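Mikport desktop teardown notes

README for the folder "towers"

Contents

These notes cover the old office desktops that came to the Mikport workshop from Oltmanns. There are 17 towers on the list. Each one has its own text file with the parts found inside, the order they came out in and anything that was damaged or missing. Parts worth keeping go to the Bramen store. The rest goes for scrap.

Working order

Lay the tower on its side with the open side facing up. Take out the memory first, then the graphics card if there is one, then the hard drive. Leave the power cables until the drive is out. Screws go in the tray with the case number on it.

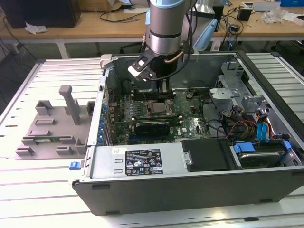 Hard drives are entered by serial number and stored apart from the other parts. Do not put one in the Bramen boxes, even if the label says it has been wiped. If a processor has already been removed, write "none" in the field and leave the retention lever as it is.

Fields in each file

case: number from 1 to 17
memory: modules removed, and the slot each came from
cpu: model or "none"
card: model or "none"
drive: serial number
notes: free text

Known gaps

Cases 5 and 10 have no cable notes. The Vultton labels on some drives were too worn to read, so the serial field is blank for those.

Corrections

Send them to Dirk Bauerfeind with the case number in the subject line. Files are updated each January.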